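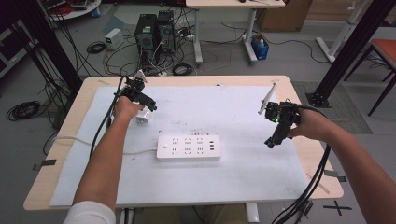 Call for participants: two-handed demonstration study
Manipulation Group, Dusurcombe

We are recruiting adults for a study on how operator differences affect policies trained from hand-held gripper demonstrations. Participants hold one gripper in each hand and carry out short tabletop tasks, such as handling plugs and power strips.

In our first round, 11 operators recorded 939 demonstrations. After screening for tracking loss and incomplete tasks, 409 were kept. Policies trained on several operators transferred better to a new table layout than policies trained on the same number of demonstrations from a single operator. The new round tests whether that holds for people with no prior practice. 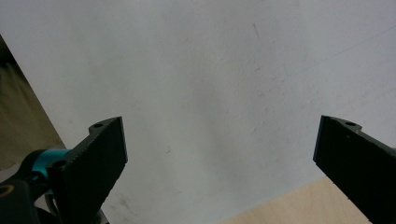 Each session lasts 2 hours, including training and breaks. You will be shown each task once and then repeat it at your own pace. Failed attempts are recorded too and do not affect payment. We log gripper motion, jaw opening and video from the grippers. Head-level video may show your hands and forearms. Audio is not recorded.

You can take part if you:
- are 18 or older
- have full use of both hands
- can stand for 20 minutes at a time
- have not worked with hand-held grippers before

Left-handed participants are especially needed. Glasses are fine. Please remove rings and bracelets before the session.

Sessions run on weekdays through August at the Hosalar building, Orirthorpe. Payment is by gift card at the end of the session, and you may stop at any point.

To apply, write to Kinga Katona with your dominant hand and the times you are free. Questions about data storage or consent go to Krisztina Sipos.

Posted May 20, 2022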